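Deller Hakum 4: dual-SIM Android handset

Product page, last updated August 25, 2020

The Hakum 4 is the phone Deller would like you to buy in place of one costing twice as much. It comes SIM-free, in black or a grey that the box calls Moura, and it is sold through Skerkwood's online shop and nowhere else that we have found. We stock cases and chargers for it, we have had one on the bench since March, and what follows is our own view of it. Where we repeat a claim from the box, we say so.

Screen

Deller calls the display "cinema bright". Indoors it is a decent LCD panel, sharp enough for reading, with colours that lean slightly blue until you change the setting. Outdoors in sunshine we had to cup a hand over it to read a text message. The figure on the box is 600 nits, and we could not get it to look like that with the slider right up and the automatic setting off. It may be that the number applies to a small patch of white for a short time. The box does not say. 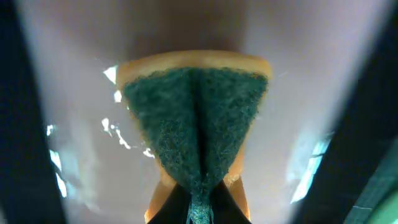

Yellow-orange sponge with a dark green scouring pad.

Speed and memory

There are two versions, one with 3 GB of memory and one with 4 GB. The difference in price is small and the difference in use is not. On the lower version, switching from the map to the camera and back meant waiting for the map to load from scratch nearly every time. Skerkwood's listing describes both as "smooth multitasking", in the same words, which makes us wonder whether anyone there has tried the cheaper one.

Games of the simple sort run well. Anything with a lot going on drops to a lower picture quality by itself and stays there. There is a game mode, switched on by a swipe from the left, and as far as we can tell it hides your notifications and changes the colour of the battery symbol. 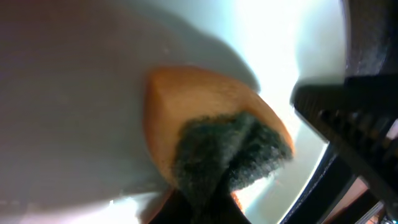

Battery life is the better part of the story. Deller promises two days, and with light use we got close to it: calls, messages, a bit of radio in the evening. With video and a map running, it wanted the charger by bedtime. The supplied charger is slow — a full charge takes most of an evening — and the "rapid" one is sold separately. We sell it too, so make of this what you will, but most people who charge overnight will not need it.

Cameras

Three lenses on the back, of which one is worth having. The main camera takes a perfectly good daylight photo. The wide lens smears anything near the edges, and the close-up lens is of such low quality that cropping a picture from the main camera gave us a better result. Night mode brightens the picture and softens everything in it. Faces come out waxy, even with the beauty setting turned off, and the beauty setting turns itself back on after a restart.

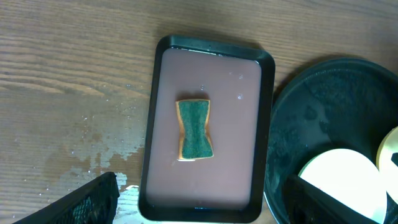

Photo: Skerkwood

Splash protection

The claim here is "splash ready", and we would be careful with it. No water rating is printed on the box, on the phone or in the booklet, and the warranty leaflet lists liquid damage among the things it does not cover. There is a rubber seal round the SIM tray. There is none that we can see round the charging socket. Treat it as a phone that should be kept dry.

Software

It arrives with Android 10 and Deller's own layer on top, plus 14 extra apps. Most can be removed. The shopping app and the weather app can only be switched off, and the weather app asks for your contacts, for reasons we would love to hear. Deller says updates will come "regularly". We have had one since March, and it moved the torch button.

Calls and signal

Fine in town. The earpiece is loud and clear, the loudspeaker is thin. Both SIM slots take 4G, but if you want a memory card you give up the second one, a point the listing leaves until the very bottom. 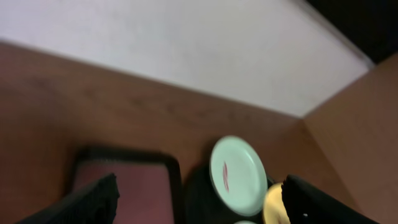 Pale wall above a brown wooden surface.

In the box

Handset, slow charger, USB-C cable, SIM pin, clear soft case, booklet. No earphones. The soft case picks up every mark going and ours had started to yellow at the corners by summer.

Should you buy it?

The larger version, perhaps, if the price drops and long battery life is what you are after. We would leave the 3 GB one alone. Deller's older Hakum 3 has the same main camera and can still be found at clearance prices, though its battery is smaller.

Cases, screen protectors and the rapid charger for the Hakum 4 are in stock. Hakum 3 cases do not fit, whatever the label on them says — the camera opening is in a different place.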